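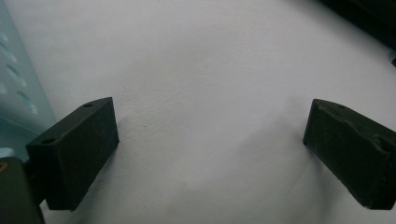 The Case for Slower Exhibitions

Museums have become accustomed to measuring a temporary exhibition by the length of its queue. The practice is understandable, as attendance is easy to report and funders ask for it. It is nevertheless a poor guide to what a public collection owes its visitors, and it has begun to shape what is shown and for how long.

The recent season at the Ditine museum illustrates the difficulty. Its survey of postwar textile design, drawn largely from the Ramanauskas collection, ran for 11 weeks and presented 40 works. Many of these had not left storage in a generation. Conservation and cataloging occupied the staff for the better part of two years, and the galleries were then cleared to make room for a touring light show. Schools in the district had barely arranged their visits when the doors closed.

Touring productions have their place. They bring people into the building who might not otherwise come, and the fees they generate pay for work that is rarely seen. The concern is one of proportion. When a museum surrenders its principal rooms to rented programs for most of the year, its own holdings become a kind of reserve, called upon when the calendar has a gap.

The gallery at Grudumex has taken a different course. It now keeps each collection display open for at least a full year and changes a small number of works at intervals. A visitor who returns in December will find a familiar room with a few new neighbors on the wall. Opening-week attendance has fallen under this arrangement. Return visits have risen, and the gallery's study room received 1,814 requests last year — a figure that deserves as much attention from its board as ticket sales.

Longer displays also permit corrections. Labels can be rewritten when scholarship changes or when readers find them obscure. At Zudadico, an attribution was revised while the display was still open, and the earlier label was left beside the new one. Few short exhibitions could have accommodated such a step.

Public funders should therefore amend their reporting requirements before the next round of grants. Attendance should remain on the form, together with the duration of each display, the share of works drawn from the permanent collection, and the use made of study facilities. The additional paperwork would be modest, and most institutions already hold the information.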